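# Gallery: Handheld Gripper Incident Review, Stostia Workroom

The pictures on this page accompany the review of the finger pad fault reported in January by Nahom Ejigu. The review was led by Mihret Gidey, with technical advice from Vimala Menon of Berkus, which maintains the grippers. Staff who use the handheld pairs should read the notes beneath each picture before booking their next session.

The fault occurred during a basket-handling session. The left gripper stopped reporting its opening width while the operator was closing it, and the recording software continued to store the last good value. The session was allowed to run to its end. Of the 525 recordings made on that pair, 159 were later found to contain a fixed width reading and have been withdrawn. One operator reported a pinched finger when clearing the jaws by hand. First aid was given and no further treatment was needed.

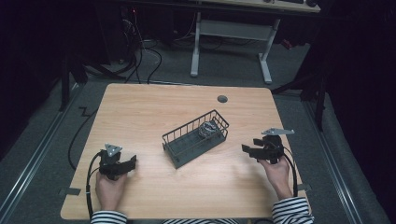
*Basket work with both grippers in hand. Cables run down either side of the table.*

The review found that the signal cable had been pulled repeatedly at the point where it enters the gripper housing. The cable had been in service for 1517 operating cycles without inspection, and the log kept under the Flusto procedure had no column in which an inspection could be entered. Kidus Endale has since issued a revised log sheet. Operators are asked to leave enough slack for the full reach of both arms and to keep the cable clear of their feet.

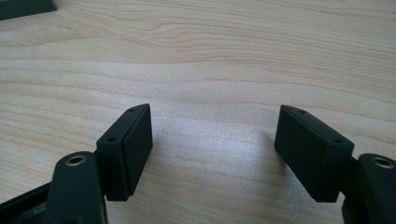

Pad alignment was examined separately, as the first report had suggested that a pad had worked free and jammed the mechanism. Dr Menon's inspection did not support this. The check she recommends is simple and can be carried out over any clear stretch of table. The operator opens the jaws, leaves nothing between the pads, and looks at each in turn, including the two small holes along its narrow top face and the brass insert in the arm beside it. A pad that moves under light finger pressure is to be reported and the gripper set aside. The check must be made with the gripper disconnected.

## Actions

- All signal cables of the same batch, 29 in total, have been replaced.
- The software now halts a recording if the width reading does not change during a commanded movement test at start-up.
- Jaws are not to be cleared by hand while the gripper is connected.
- The withdrawn recordings are held by Kidus Tefera and are not to be copied into the Woldemariam archive.

Questions about the findings should be sent to Mihret Gidey. Faults should be entered in the log before the operator leaves the room.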